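Robot Manipulation, Unit 6
Handout: The cup that was released too early

Read this before the lab session. You will need the log file from the Unit 6 folder and your own notes on contact sensing from Unit 4.

Background

Duster is the kitchen task we run in the Waltia simulator. A humanoid with two five-finger hands clears items from an island counter and sets them down at a target spot. The controller moves through four states: approach, close, carry, release. Most of you have already run it with the default settings and seen it finish without trouble.

In April we changed the release rule. The old rule waited for the wrist to reach its target height and then opened the hand. The new rule, called Graltberg in the code, opens the hand when the wrist force sensor reads an upward push above a threshold. The idea was that the counter would push back on the cup when the cup touched down, so the robot would not need to know the exact counter height.

What went wrong

During a batch of 100 runs, the hand opened while the cup was still in the air in a number of trials. The cup fell, tipped, and in the worst cases rolled off the counter. The controller reported success every time. It had entered the release state, the hand had opened, and nothing in the code checked where the cup ended up.

The second part is the more serious fault. A dropped cup shows up in the video. A false success report goes into the results table and stays there until someone looks.

Cause

The wrist sensor measures everything that acts on the hand, including the effect of the hand's own mass when the arm speeds up or slows down. At the end of the carry state the arm brakes hard. The braking force showed up in the sensor reading as a short spike, and the spike crossed the threshold. The code compared a single sample to the threshold, so one high reading was enough to trigger release.

The threshold itself had been tuned with the arm moving slowly. When the carry speed was raised later, the threshold was left alone. Check for this in your own work: a value tuned at one speed is suspect at any other speed.

The grasp was not at fault. The thumb goes around one side of the cup, the fingertips come up along the other, and the white palm shell presses against the wall between them. We looked at slip during the carry state and found none before the hand opened. 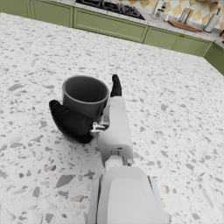 Changes made

1. The force signal is now corrected for the hand's acceleration before it is compared to anything.

2. The threshold must be exceeded for 3 samples in a row.

3. Release is blocked unless the wrist speed is close to zero.

4. After release, the object pose is read back. If the cup is not upright and inside the target area, the run is marked failed.

Change 4 would not have prevented a single drop. It is there so that the results can be trusted.

Lab work

Open the log and plot wrist force and wrist speed on the same time axis. The file has 3000 rows, one per control step. Find the step where the release state begins and mark it on your plot.

Then apply change 2 by itself and rerun. Does the early release go away at every carry speed? Write down the lowest speed at which it still fails, if there is one. Repeat with change 3 by itself.

Reading: Theodorakopoulos course reader, the section on contact detection. Skip the part on tactile skins, we cover it in Unit 8.

Hand in your plot and one page of text at the start of the next lab.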